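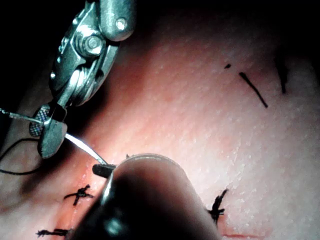
3.2 The suturing sessions

We ran the suturing part of our student project in June, with 109 attempts in all, and I'll admit we were hopeless to begin with. Each of us had to hold a curved needle in the jaws of the driver, take it through both sides of the cut and tie off with black thread.

Figure 3. Needle and thread held in the driver, with knots from earlier stitches along the cut.

Our scoring sheet (we called it Skakach) gave up to 100 points per stitch, and 70 counted as a pass. Most of us lost points on the angle of the needle - it's so easy to grip it a bit skewed and then fight it all the way round! We come back to those scores in Section 4.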